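Taking part in the Staltar furniture handling study

We are looking for people to spend a morning or an afternoon with us, helping two robot arms get better at handling furniture. No background in engineering is needed — if you have ever put together a flat-pack table on a living room floor, you know more about this than you might think.
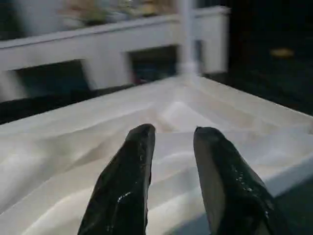 What we want to learn is how much a person's hand guidance helps when a piece has to be turned, steadied or held by a leg. You would steer the arms through a few short tasks, with plenty of breaks and as much tea as you like, and then tell us which grips felt natural to you and which felt awkward. In February we finished a first round of 300 attempts, and we would dearly like more variety in the people behind them.

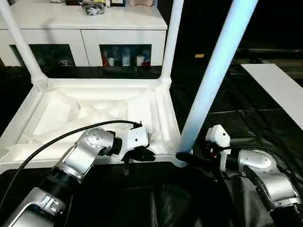 Morikawa Group for Assistive Handling, Prodthorpe

You should be 18 or over and comfortable sitting for a while. Sessions last 2 hours, and we pay travel costs as well as a small thank-you.

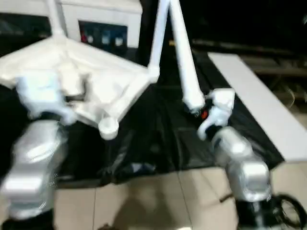

Both arms at work on a white chair.

To put your name down, or simply to ask a question first, please write to Ilham Zerouali at the Prodthorpe office. Do mention any days that don't suit you — we are happy to work around them.

Posted March 2020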